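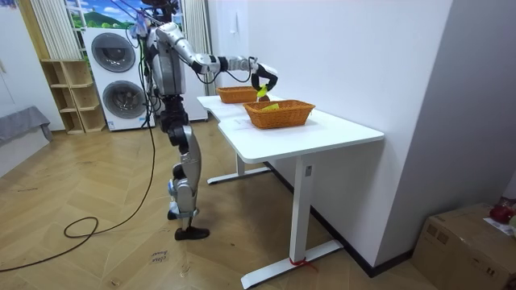 How to Run a Robot Open Day in a Small Room

By Ebony Grimshaw
August 21, 2022

Print this page | E-mail this to a friend

I've now hosted two open days at Follari and helped out at one for our friends over at Seltisix, and people keep writing to ask how we set ours up. So I'm putting it all in one place! This is for a small group with one humanoid and one room. If you've got a proper hall and a stage crew you can skip most of it.

Pick one job and stick with it

Our first time, back in February, we tried to show everything. Walking, waving, opening a door, the lot. Every changeover took forever and folks wandered off to the snack table. This time we did one thing all day: the robot stands at a desk with two baskets and moves small yellow things from one basket to the other. That's the whole show, and people loved it. They could walk in at any moment and get it right away.

Choose objects in one bright color. Igor Duda picked yellow for ours, and even the kids at the back could follow what the gripper was holding. Wicker baskets look nice and homey, but do a few practice grabs near the rim first so you know how close the fingers can get.

Set up the desk

1. Put the desk along a wall, so you only have to keep an eye on visitors from one side.
2. Stand the robot where it can reach the far end of the desk without leaning. Run the arm out slowly, all the way, and have somebody watch the elbow.
3. Set the baskets down where the arm can get to both, then mark their corners on the desktop with pencil. They will get bumped. With pencil marks you can put them back in a couple of seconds.
4. Deal with the cable last. Ours comes off the back of the robot and down to the floor, and I like plenty of slack in it - a tight cable tugs at the torso right when you don't want it to. Keep the loops on the side away from your guests.

Rope off more space than you think you need. We keep visitors 6 feet back from the desk, and the person on the stop button doesn't do anything else. No answering questions, no holding coats (I've been asked!).

Plan the talk

Groups of ten or so work best for us. I say hello, explain what the robot is about to do, and then I hush up while it does it. That last bit is hard for me. Radka Georgiou finally told me I was talking right over the best part, and she was right. Let people watch one full move in quiet and the questions come all by themselves.

The ones we hear most:

Is someone driving it? Be straight about this. In the morning Radka was steering the arm, and after lunch we ran it on its own. We told every group which one they were getting.

What happens if it drops one? Somebody picks it up and we go again. Dropping things didn't spoil the mood one bit, and I think the loudest cheer of the day came for a second try.

How long did it take to learn that? Have a number ready. We'd recorded almost 100 practice runs on the baskets before the open day, so that's what I said.

Take breaks

We ran for 4 hours with a good long rest in the middle. Let the motors cool, reset the baskets, eat a sandwich. If you go straight through, your stop button person gets tired, and that's the one job where tired is no good.

Things I'd do again, and one I wouldn't

I'd put out chairs for grandparents again. I'd let kids choose which item gets moved next, which was Igor's idea and made their whole afternoon. I would not book the same day as the Chiu street market, because parking was awful and our last group showed up in dribs and drabs.

If you're planning one of these yourself, write and tell me how it goes. I'd especially love to hear from anybody who has done it with folding laundry - we want to try that next!

Print this page | E-mail this to a friend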